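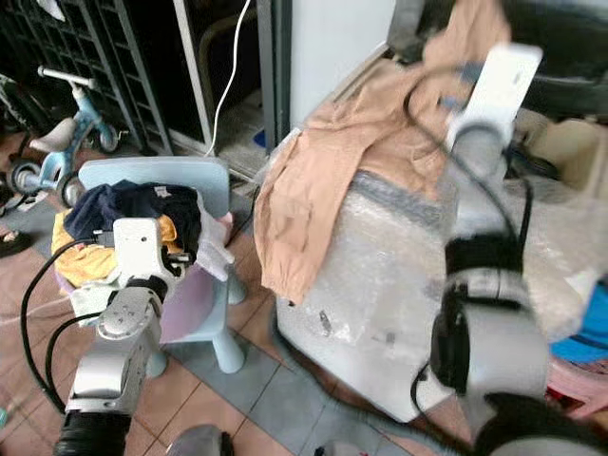

Okay, week three, laundry chemistry. Last time we got as far as why water alone is so bad at grease, so I'll pick it up from there.

## Surfactants, quickly

A surfactant molecule has one end that likes water and one end that likes oil. Put enough of them in the wash and they clump into little balls called micelles, with the oily ends tucked inside (I drew this terribly on the board, so please use the sketch in Sauerland's chapter instead!). The grease gets carried off in the middle.
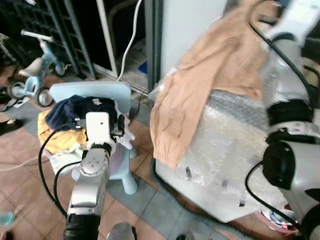 Hard water messes this up. Calcium grabs onto soap and makes scum – that gray ring in the tub. Detergents cope much better, but most powders still include a builder to tie up the calcium first.

## Enzymes

- Protease: egg, grass, blood
- Amylase: gravy, porridge
- Lipase: butter, salad oil

Bjarke Hviid asked in class whether hotter is always better. Nope! Most of these enzymes start falling apart well before boiling, and a boiled protease is just more protein in your wash water.

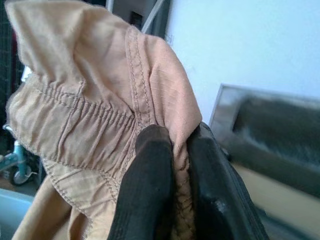 Wool and silk are protein too, so keep protease away from them. I learned that one on a sweater I really loved.

For next time, read up to page 79 and bring a detergent label from home.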